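Do wood blocks really need a special finish, or is that just marketing?

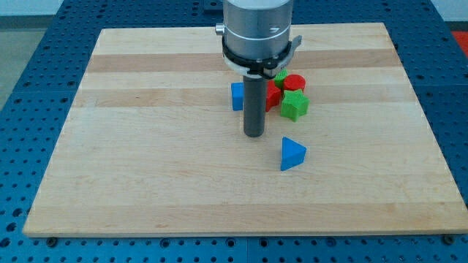 Trellemis Home Workshop Club — Finishes and Care board

sandbox_dad41
Posted 7th August

I'm cutting a set of blocks for my nephew and want them in a few bright colors. The store clerk pushed a can of Pitier "nursery grade" stain on me at twice the price of the regular water-based one. I read both labels in the parking lot and the ingredients looked the same to me. Is there a real difference, or am I paying for a picture of a duck? He is 2 and puts everything in his mouth.

2 replies

pinegrain
I'd want to know what "nursery grade" means before I paid for it. Email the company and ask which toy safety test the product passed, and whether they tested the dried finish or the liquid. I did that with a Stornora oil in April and got a coupon back. No test report. Draw your own conclusions.

What I do now is use plain food coloring or a water-based dye, let it dry, sand off the fuzz, and put on two thin coats of shellac. Let it cure a full 7 days even if it feels dry the next morning. Dye on its own will come off on wet fingers, so don't skip the topcoat. Test it on scrap with a damp white rag — if you see color on the rag, it isn't done.

Also, round the corners more than you think you should. I'd worry about those and about block size long before I'd worry about the stain.

ackah_fan
just get the Ackah milk paint, been using it for years and never had a problem. the expensive stuff is fine too

pinegrain
"Never had a problem" isn't a test either, and some milk paints use pigments you wouldn't want chewed. Ask for the safety sheet on the exact color you're buying. Red and yellow are the ones I'd check first.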